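Back from Utbridge at half past six, feet aching, and I've finally seen the new smart home corner in the Dahlgren shop. Siham Ait Brahim had told me it was just a shelf with a few doorbells on it, but it's grown since she went! There's a pretend hallway now, with a Virard thermostat you can fiddle with as much as you like, and I did, until a small queue built up behind me.

The lad there was lovely and showed me how the Cokumon plugs talk to each other. They come in packs of 4 and I nearly bought one, then remembered I still haven't got the kitchen lamp back on the wifi after May's muddle with the router – so I came home with a leaflet instead.

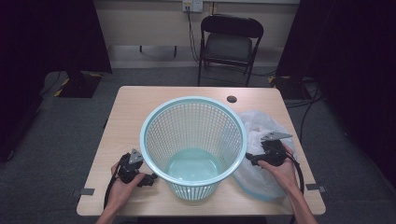
What I really want is the heating to know when I'm out. He reckoned setting it up takes roughly 20 minutes, which in this house means a whole evening and a phone call to my brother. Still, I'm tempted. Siham says to wait for the sales. I'll ring her tomorrow and ask whether hers still switches itself off at 3 in the morning.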